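Cylinder strengths low after mix change, slab-on-grade

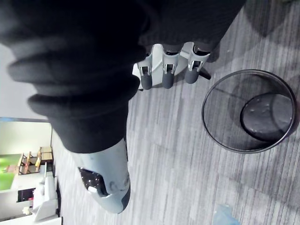
Light grey shoe and black fabric

jata58, 2023-03-05
Mix went to 30 percent slag on the Majumder job. Seven-day breaks are fine, but 28-day averages dropped 3 MPa against the old mix. w/cm is unchanged on the tickets. Slump target is 100 mm. Anyone seen this?

mesirar
Check the curing box first. Slag mixes are more sensitive to cold in the first two days. What does the min/max log show?

jata58
Low of 11 C on the first night. Spec says 16.

mesirar
Then the cylinders are nonstandard and the result tells you little about the mix.

B. Mathias
Disagree. One cold night doesn't usually cost 3 MPa at 28 days if they went to the moist room on time. I would look at air content. 1 percent extra air gets you most of the way there.

jata58
Air was 5.8 on the old mix, 6.4 on the new one.

B. Mathias
So that is part of it - not all. Were the ends ground or capped?

jata58
Neoprene pads. Will check the reuse count.

ella_563
Also ask the plant for moisture probe calibration. Batch tickets only report what the probe thinks is in the sand.

mesirar
Agree on the probe. Still want a set cured at the right temperature before anyone orders cores.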